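Review: the Vavdale hand-held gripper pair, after a month of use

Posted in Equipment by Salamatu Tijani
14 comments | 37 shares
Print this page | E-mail this page

We bought a pair of Vavdale grippers in February for recording tasks by hand. Until then we had done all our teaching by remote control on the Urdale arm, with one of us at the controls and another standing by the stop button. It worked, but it was slow, and new people needed days before they could pick up a mug without knocking it over.

With the Vavdale pair you hold the grippers yourself and do the job. The camera on each one records what it sees, the software works out where the gripper was, and the arm is trained from that. The set costs £1,843 with cables and two carry straps. Calibration took me most of a morning, mainly down to the manual, which puts the steps in the wrong order. Do section four before section three.

Our main task is sorting cups and small packets in a divided metal tray. I chose it because the walls between compartments get in the way, and mugs are awkward. You have to decide whether to go for the rim or the handle, and the fingers need room to open beside whatever is next to it. 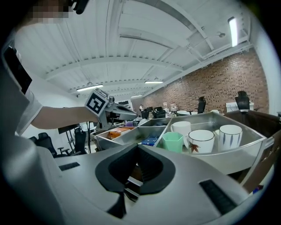
The trigger is light and has a long travel, so you can close slowly on a thin rim. I prefer it to the Urdale hand controller, where the last bit of grip comes on all at once. Damilola Chukwu has smaller hands than me and found the reach to the trigger a stretch. There is no adjustment for this.

Weight is the main complaint. One gripper is fine for an hour. Two grippers, held out over a tray at elbow height, are tiring after 20 minutes, and the recordings get worse as you tire. You start to rest your wrist on things. We now swap over after every batch.

Speed is where it wins. We had 300 usable recordings by the end of the first week, and we passed 1,000 before the month was out. By remote control we had managed up to 2 good ones in the time it now takes to do five or six. The pace is also closer to how a person moves, and the trained arm hesitates less as a result.

Tracking is good on plain, well-lit objects. It drifts if you turn the gripper sharply or bring it very close to bare metal. The software flags most of these recordings but not all, so somebody still has to look through them. Export to the Gudeta format works. Export to anything else did not work for me, and Mornham, who sold us the set, had not answered my e-mail about it when I wrote this.

I would still use remote control for anything where the arm's own reach matters. With a hand-held gripper it is easy to record a movement the arm cannot make, and you only find out later.

Good points: quick to learn, nice trigger, fast recording.
Bad points: heavy in pairs, poor manual, limited export.

Four out of five. I would buy it again, though I would ask for a lighter body first.

Contact us | Copyright the authors | Back to top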